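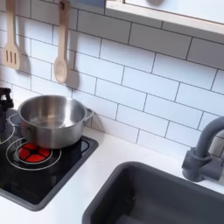
Re: [shop-list] New Orkis site, where did the load tables go?

From: Renzo Marchetti
To: shop-list

Hi all,

Rocío, I'm quoting most of your message because I think half the list missed it the first time (it landed in my spam folder, go figure).

Rocío Camacho wrote:

> Has anybody tried to order strut channel from Orkis since they
> switched over to the new website? The old one was ugly but I could
> find things. I had the load tables bookmarked, and now every one of
> those bookmarks dumps me on the home page. I've got a mezzanine
> job in October and I need the span numbers for the slotted
> channel, the deep one, with the galvanized finish. The search box
> gives me 43 results and most of them are brackets.
>
> Also, does the quote form work for anyone? I fill it in, hit send,
> and it clears itself. No email, no nothing. I don't know if they
> have my request three times or not at all.
>
> And if anyone has switched to Dresto for channel and fittings, I'd
> love to know how you like them.
>
> Rocío

OK, so first the load tables, because I went through this same thing last month and said some words my kids shouldn't hear. They're still there! They moved them off the product pages and into something called Resources, which you only see if you scroll all the way down to the footer. Click Resources, then Technical, then pick the product family. The channel tables are one long PDF now instead of a page per size. The deep slotted stuff is near the back, after the fiberglass. Save a copy to your own machine while you're in there. I did, and I printed one too and stuck it in the binder by the saw.

One thing to watch: the new PDF lists uniform load only on the main chart. If you have a point load at mid span you have to go to the notes under the chart and apply the factor yourself. The old pages had both columns side by side and I got lazy about it. For a mezzanine I'd have your engineer look at it anyway, but you know that.

On the search box, put in the part number from an old invoice, without the dashes. With the dashes it treats each chunk like a separate word, and I'd bet that's where all your brackets are coming from. I typed one in both ways and the version with no dashes took me straight to the page.

The quote form, ugh. It didn't work for me either in the browser I normally use. I tried it on my phone and got a confirmation email in a couple of minutes, so my guess is something on the desktop side. I wouldn't keep resending it. Call the order desk and ask them to look you up by company name. When I called they had my request in there twice, and the guy was nice about it and just killed one. Call before 3 in the afternoon if you can, after that you go to voicemail and they call back the next morning.

As for Dresto, I've bought from them on two jobs now. The channel is fine, no complaints, straight and clean and the slots line up. The fittings I'm less crazy about. I had a box of channel nuts where 5 of them wouldn't start on the bolt, and out of a box of 100 that's not the end of the world, but you find them when you're up on a ladder with your arms over your head. They did send replacements. Shipping took around 40 days on the second order, which was way too long, and I ended up driving over to Quintero and paying counter price for enough to keep the crew busy. If your job is in October I'd order the channel now, wherever you get it.

Quintero is worth a call, by the way. They don't stock the deep channel in full lengths all the time, but they'll cut what they have and they don't charge silly money for it. Their website is one page with a phone number on it, and after this summer I'm starting to think that's the way to go!

Does anybody here still have the old Pillia catalog, the paper one with the trapeze hanger drawings in the back? Mine walked off. I'd pay for copies and postage, or trade you a box of beam clamps I'm never going to use (they're the 3/8 size, new in the box).

Rocío, if you can't find that PDF give me a shout off list and I'll send you my copy. It's a big file so I don't want to hang it on a message to everybody.

Renzo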